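Shared shop, back bench. April, evening session
Pages for the arm build (Hako). Siham, read the cable part before you plug anything in.

Picking up where last week's page stops. The arm is bolted down and the base no longer creeps when the shoulder moves fast. Today was wrist camera, fingers and the cable job. The cable job is the one we agreed on as the first real task for Hako: take hold of a bundle of black cables in the cubby and bring it out without dragging everything else along.

1. Approach to the bundle

Started with the arm driven by hand from the leader, no replay. Speed limit at 500 in the config, same as before. The first few tries I came in too high and pushed the top of the loops over. Lower works better. The bundle is narrow at the top and the strands bunch closer together near the bottom, so a grip taken low should hold more of them.

The trouble is the loose stuff. A thin strand runs across the wood panel from the big loop on the left into the middle of the bundle, and there are small loops hanging under it. If a finger goes through one of those, the whole lot comes along sideways. Approach from the right, from the white wall side, and keep the wrist turned so the left finger stays clear of the small loops.
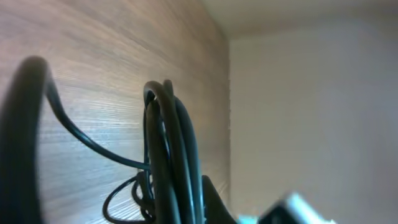
2. Housing and plugs

Cables against the gripper housing are my main worry. The vent slots are on the flat face and I don't want a strand hooked in the connector at the narrow end. I pulled that connector out once in March doing exactly this and lost an evening looking for a software fault.

The plugs make it worse. Two USB plugs with silver tips, one up on an arc above the table and one half under the other cables, plus a small gray connector hooked over the coil. Any of them can catch. For the next session I want the ends tucked in and a tie around the middle. Siham Abou Zeid thinks we should leave them loose, as the task is pointless if the bundle is neat. Fair point. Compromise: tie it for the first set, then untie and compare.

The two screws in the raised block need checking with the hex driver before each session. I have put it on the start sheet.
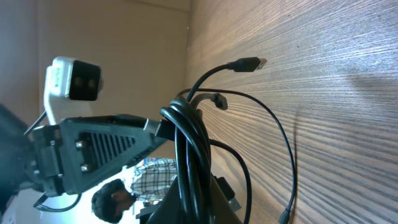

3. Replay

Ran the Zetitel replay script on the recording from part 1. It plays back fine up to the wrist turn and then swings quicker than I drove it. The frames in that stretch are smeared enough that the cable strands come out double, and the clip on the panel is hard to separate from the dark spot next to it. A person can sort it out. I would not expect the tracker to.

Things tried:
exposure down one step, less smear but too dark down in the corner
speed limit from 500 to 300, no smear worth mentioning, but the run is slow enough to be annoying
replay step from 10 ms to 20 ms, no change that I could see

Left it at 300 for now. The proper fix is smoothing the wrist joint in the recording before playback, which Fawzy has half written on the shop laptop.

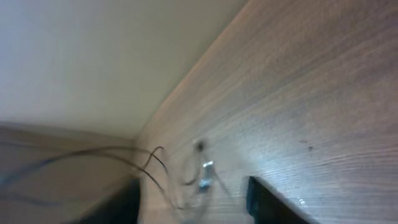 Wrist camera during the fast turn, inside corner with cables and clip.

I also want a fixed mark on the panel for lining up. The clip is too shiny and the cables get in front of it. A square of matte tape would do.

4. Fingers

Zero position was off by 3 mm after I took the fingers off to clean the pads. Set it again with the gauge block and saved it as the new home. Open value is 690, closed on nothing is 68. Write these down if you change the pads, the old numbers are no good after that.

Pads are the speckled ones from Sturnunon. I like them better than the smooth rubber. The smooth ones let a single thin cable slide out as soon as the arm lifted. Haven't done enough runs with these to say more than that.

Checked the open position against bare wood, nothing between the fingers, both tips in view at the bottom. This is the view to compare with if the camera bracket gets knocked. The small dark knot by the wall seam should come up just past the tip of the right finger. If it doesn't, either the camera or the arm has moved and the rest of the calibration is suspect. The pale glare patch over the left finger depends on the lamp, so ignore it.

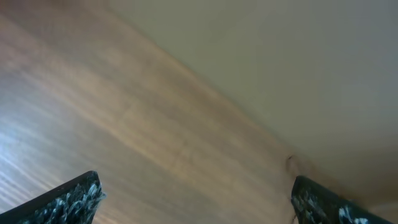

5. Left to do

Matte tape on the panel.
Sleeve for the cable at the wrist, the thin one still hangs out under the housing.
Get the smoothing code from Fawzy and run it on today's recording.
First set with the bundle tied, speed 300, approach from the right.
Order a second pair of pads.

Arm parked and power off at 9:40. Recordings are on the shop drive in the hako folder, the bad replay included.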